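Miltwood Library Reopens Second-Floor Study Room With New Tables

Nov 20, 2024

The Miltwood Public Library has reopened its second-floor study room following a refurbishment that replaced the room's furniture and revised the rules for reserving it. The room had been closed to the public since April, when the previous tables were removed and work began on the wiring beneath the floor.

The library said the room now holds 12 individual work tables supplied by Rebelo, a regional furniture maker, under a contract that also covers delivery, assembly and two years of repairs. The tables replace the long shared benches that had been in service since the building opened. Patrons had asked for separate work surfaces in each of the last three reader surveys, and the library described the change as its principal response to those requests.

Each table has a light wood top with rounded corners and an opening for power cables. The library said the rounded shape was specified after staff reported repeated damage to the square edges of the old benches, particularly when furniture was moved for evening events. Black folding chairs will be used with the tables, allowing the floor to be cleared for talks and community meetings. The gray-blue carpet was retained.

The individual tables are intended for reading, writing, laptop use and small tabletop projects. Under the revised rules, patrons may bring their own tools and materials provided that the work produces no dust, strong odor or lasting noise. Glue, paint and hot tools remain restricted to the ground-floor workshop.
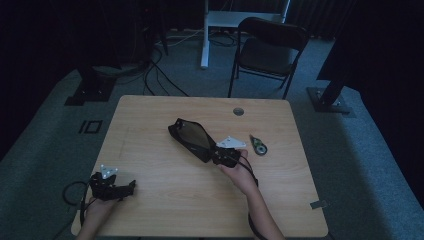
May patrons leave their belongings on a table during a break?
Items may be left for up to 30 minutes with a reservation card displayed; after that, staff may move them to the second-floor desk and release the table to the next person waiting.

Reservations may be made at the desk or through Skemadano, the booking service the library already uses for its meeting rooms. A table may be held for a maximum of 3 hours per day, with an extension granted at the desk when no other request is pending. Two tables nearest the entrance will be kept out of the booking system and offered to walk-in patrons and to those who need step-free access from the elevator.

The library has asked patrons to route power cords through the opening in the tabletop where possible and to keep cords out of the aisles. Adhesive tape should be removed from the surface at the end of each session. Spills should be reported to the desk promptly — the wood finish may be wiped with a damp cloth, but household cleaning sprays should not be used on it.

According to the library, the study room received 700 reservation requests in the last full month before its closure, a figure that staff expect to be exceeded once the university examination period begins. Additional evening hours are under consideration, subject to staffing, and a decision will be posted at the desk and on the library's notice page.

Lighting in the room has not yet been replaced. The existing ceiling fixtures will remain in use until the second phase of the project, for which bids are being reviewed. Desk lamps may be borrowed in the meantime with a valid library card, and must be returned before the room closes.

The former benches have been offered to local schools and nonprofit groups. Organizations wishing to receive one should submit a written request to the library's facilities office, stating the intended location and confirming that they can arrange their own transportation. Benches not claimed will be sold, with proceeds assigned to the furniture repair fund.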